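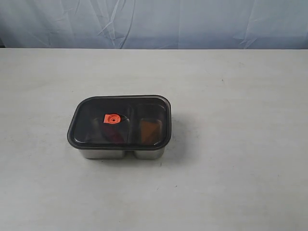 두 칸짜리 스텐 통, 검은 반투명 뚜껑 덮은 상태.

9월, 오후 작업. 풀 쑤기 + Vultilcombe 장부 책등 건

오전에 적던 것 이어서. 밀 전분풀 세 번째 배치. 첫 번째는 너무 되고 두 번째는 덩어리. 전분은 Ellis 쪽에서 온 새 봉지로 바꿨음. 이전 봉지보다 가루가 고운 편이고 물에 풀 때 냄새가 거의 없다. 전 봉지는 살짝 시큼했는데 그게 전분 탓인지 보관 탓인지는 모르겠음. 라벨에 로트 표시 없음, 봉지 뒷면도 없음. 다음 주문 때 물어볼 것.

전분 불리기: 어젯밤부터 찬물에. 윗물 두 번 갈아줌. 세 번 하려다 시간 없어서 두 번으로 끝. 가라앉은 전분이 꽤 단단하게 굳어 있어서 나무 주걱으로 긁어야 했다. 전에 누가 쇠숟가락으로 긁었다가 회색 줄 생겼다고 써놓은 메모가 노트 앞쪽에 있음. 쇠숟가락 쓰지 말것.

물 750ml. 처음부터 다 안 넣고 삼분의 일은 남겨뒀다가 끓기 시작한 다음에 조금씩. 중약불에서 계속 저음. 투명해지기 시작하는 시점이 지난번보다 빨랐음. 17분에 이미 주걱 자국이 남기 시작. 거기서 불을 더 줄이고 40분까지 채웠다. 중간에 팔 아파서 교대. 교대하는 사이 바닥이 조금 눌었는데 긁어 올리지 않고 그대로 뒀음. 눌은 건 섞지 말고 버린다, 섞으면 체에서 다 걸리고 체만 버린다.

불에서 내린 다음 뚜껑 없이 식힘. 표면에 막 생김. 막은 걷어냄. 찬물 부어서 덮어두는 방식은 이번엔 안 함. 물 덮는 방식은 오래 둘 때나 하고 내일 바로 쓸 거면 필요 없다고 본다 (반대 의견 있으면 옆에 적어주세요).

체 내리기는 말총체 두 번. 첫 번째에서 꽤 걸림. 두 번째는 거의 없음. 세 번 내리면 더 곱긴 한데 손목이 문제. 내린 풀은 솔로 이겨서 물 조금씩 추가, 요거트보다 약간 묽은 정도까지. 책등용은 이보다 되게, 한지 배접용은 이보다 묽게. 늘 그렇듯 말로 적으면 애매하다. 솔을 들었을 때 뚝뚝 떨어지지 않고 한 줄로 늘어지다 끊기는 정도.

붙임 시험
- 종이: Prultov 얇은 것, 두꺼운 것 각각 한 장씩 잘라서. 결 방향 표시 연필로.
- 얇은 쪽: 풀 묽게. 잘 붙음. 마른 뒤에 가장자리 살짝 말림. 결을 반대로 놓은 조각만 말렸으니 풀 문제 아닐 듯.
- 두꺼운 쪽: 묽은 풀로는 모서리가 뜬다. 된 풀로 다시 하니 안 뜸. 다만 물기가 늦게 빠져서 흡수지 두 번 갈아야 했음.
- 면포: 된 풀, 문제없음. 손톱으로 들어봐도 안 들림.

다시 떼기도 해봤다. 젖은 면봉 대고 기다렸다가 주걱 얇은 것으로. 얇은 종이는 깔끔하게 떨어지고 풀 자국 조금. 두꺼운 쪽은 보풀이 일어남. 보풀은 종이 자체 성질인 것 같은데 좀 더 기다렸으면 덜했을지도. 급하게 뗀 건 맞음.

압착은 Starnberg 프레스. 손잡이가 여전히 뻑뻑하다. 나사에 기름칠 하자고 지난달부터 적혀 있는데 아직도 안 함. 기름이 종이에 튈까봐 다들 미루는 듯. 왁스로 하면 되지 않나. 눌림판 왼쪽이 조금 먼저 닿는 것도 그대로고, 지금은 얇은 판지 한 장 끼워서 맞추고 있음. 판지 빼면 안 됩니다, 쓰레기 아님.

Vultilcombe 장부 상태 메모
전체 약 1120쪽. 쪽번호가 중간에 한 번 틀려 있어서 끝 번호를 그대로 믿으면 안 됨. 실은 앞쪽 접장 몇 개가 거의 다 끊어졌고 가운데는 멀쩡. 뒤쪽은 누가 예전에 테이프로 붙여놨다. 테이프가 노랗게 변했고 접착제가 종이 속으로 들어감. 테이프는 이번 주에 손 안 댄다. 용제 시험부터.

책등은 옛 아교가 남아 있는데 두께가 고르지 않음. 위쪽은 부스러기처럼 떨어지고 아래쪽은 유리처럼 딱딱. 습포로 불려야 할 것 같은데 지금 풀을 바로 올려서 불리면 되지 않을까 싶어서 아래쪽 귀퉁이만 조금 해봤다. 된 풀 두껍게 바르고 비닐 덮고 기다림. 불어서 뼈주걱에 밀려 나옴. 색은 진한 갈색. 종이까지 물이 갔는지는 마른 다음에 다시 봐야 함. 마르기 전엔 판단 보류.

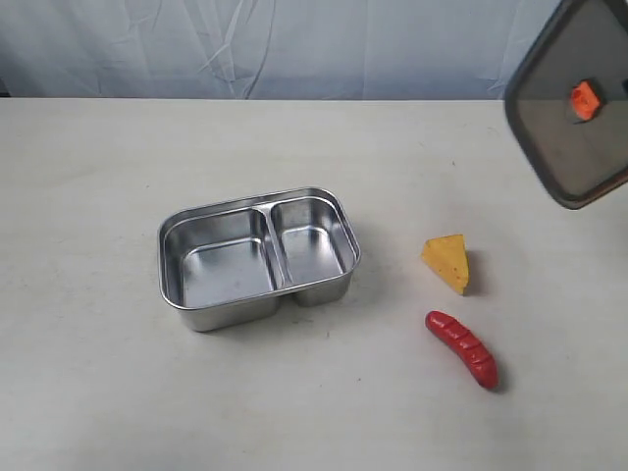 귀퉁이 시험은 한 군데만 했으니 내일 위쪽도 한 군데 더. 위쪽은 어차피 부스러지니까 마른 상태로 먼저 긁고, 안 떨어지는 것만 풀로 불리는 순서가 나을 듯. 한 번에 책등 전체를 적시는 건 안 된다. 앞쪽 접장이 끊어져 있어서 물 먹으면 틀어진다. 구간을 나눠서, 한 구간 끝내고 말리고 다음 구간.

실 얘기. 지금 있는 마실이 굵기 세 가지인데 중간 것이 원래 실이랑 제일 비슷하다. 원래 실은 왁스가 먹여져 있었던 것 같은데 지금은 만져도 잘 모르겠음. 새 실엔 밀랍 한 번만 먹이기로. 두 번 먹이면 구멍에서 뻑뻑하고 접장 안쪽에 자국이 난다. 구멍은 원래 구멍 그대로 쓰고 새로 뚫지 않는다. 찢어진 구멍은 안쪽에 얇은 종이로 먼저 보강하고 나서 꿰맨다. 보강지는 Prultov 얇은 것으로 충분할 듯. 결 방향 꼭 확인. 오늘 말린 조각도 결 때문이었다.

표지는 나중. 판지는 살릴 수 있고 가죽은 경첩 부분이 가루처럼 묻어난다. 만지면 손이 빨개지니까 장갑. 아니면 손을 자주 씻던가. 가루 묻은 손으로 속지 넘기지 말것, 지난번에 여백에 지문 하나 남았음. 지우개 가루로 살살 하니 흐려지긴 했는데 완전히는 안 지워짐.

풀 보관 관련. 남은 풀은 냉장, 이름이랑 달 적기. 솔은 바로 씻기. 오전에 쓴 솔 하나가 굳어 있었음. 미지근한 물에 담가놨고 아마 살아날 것. 넓은 솔은 털이 자꾸 빠져서 배접에는 못 쓰겠다. 풀 이기는 용으로 강등.

습도계 두 개가 서로 다른 값을 보인다. 창가 것이 항상 높게 나옴. 어느 쪽이 맞는지 확인하기 전까지는 안쪽 것 기준으로 적겠음. 오늘은 비가 와서 건조가 전반적으로 느림. 건조대 아래 칸에 둔 조각은 저녁까지 안 말라서 위 칸으로 옮겼다. 위 칸 오른쪽은 먼저 있던 지도 조각들이니 건드리지 말아주세요.

안 된 것들:
용제 시험 준비 못함. 병 라벨이 번져서 다시 써야 함.
접장 순서 사진 안 찍음. 해체 전에 반드시.
프레스 나사. 또 못함.
흡수지 거의 떨어짐, 주문. 두꺼운 것으로.

내일 아침 먼저 볼 것은 귀퉁이 마른 상태. 물 자국이 보이면 풀 습포는 접고 다른 방법으로 간다. 괜찮으면 위쪽 한 군데 하고, 오후에 접장 보강 시작. 풀은 오늘 것 남은 걸로 되겠지만 배접용은 모자랄 것 같아서 전분을 조금 더 불려놨다. 싱크대 옆 유리그릇, 덮개 위에 종이 올려놓은 것. 윗물 아침에 한 번 갈아주세요. 나보다 먼저 오는 사람이.

마지막 수정: 9월, 오후 늦게

최근 기록
말총체 수선과 교체 시기
Starnberg 프레스 눌림판 수평 맞추기
Prultov 종이 결 방향 구분 메모
가죽 가루 떨어짐, 표면 처리 비교
전분풀 첫 번째, 두 번째 배치 (실패)

문의는 공방 게시판으로 | © 제본·보존 공방 작업노트 | 맨 위로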